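Farulell Garden Sim: worth it before you buy the robot?

I look after the budget for a small grounds maintenance outfit, and for the past year my boss, Nkrumah Nartey, has wanted a two-armed robot for tree work and general tidying. I wanted proof that we'd use it. Farulell sits neatly between the two of us: you get a simulated garden, a two-armed robot to drive round it, and a planning sheet that turns your practice runs into a shopping list. I love it!

The licence cost us £94 for one seat, against a quote of £2394 for just the grippers we had our eye on. Setting up on the office PC took 23 minutes, most of it download, and by Tuesday lunchtime Nkrumah was happily poking at tree trunks.

The garden we use most is called Paver (no idea why, it's all lawn). It has grass, trees and a plank fence, and you work each arm separately, so you soon learn how much room you need to get a gripper in low against a trunk while the other one stays out of the way.
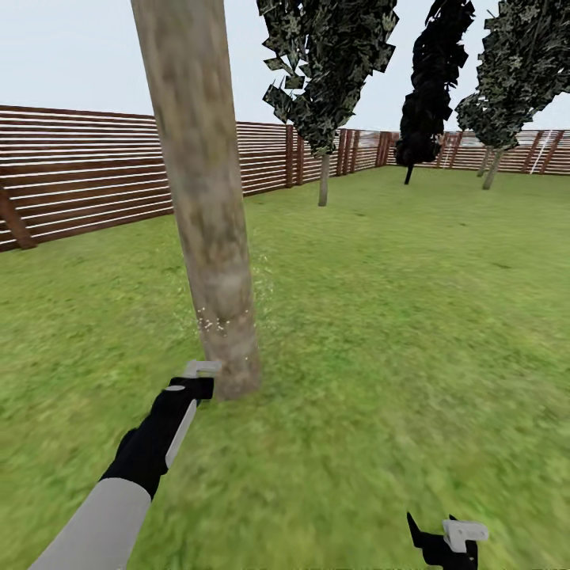

What really won me over is the planning sheet. You type in your own prices - arms, spare fingers, charger, training days - and it keeps a running total beside the jobs you've tried. We had pencilled in the longer Katsaros arms, which cost a good deal more, and after a week of practice we crossed them off. The standard Evton pair reached everything on our list. I'd have paid for the licence for that alone.

A few grumbles. The grass and leaves look rather plain, so don't expect a film. Saved runs are hard to find again unless you name them yourself. And the sheet has no line for insurance, so I put ours under "other" and then forgot it was there.

Support answered my email the same afternoon and were lovely about it. You can add up to 4 more seats later on, and we'll be getting a second in January so I can stop borrowing Nkrumah's chair.

Five stars from me, four and a half from him.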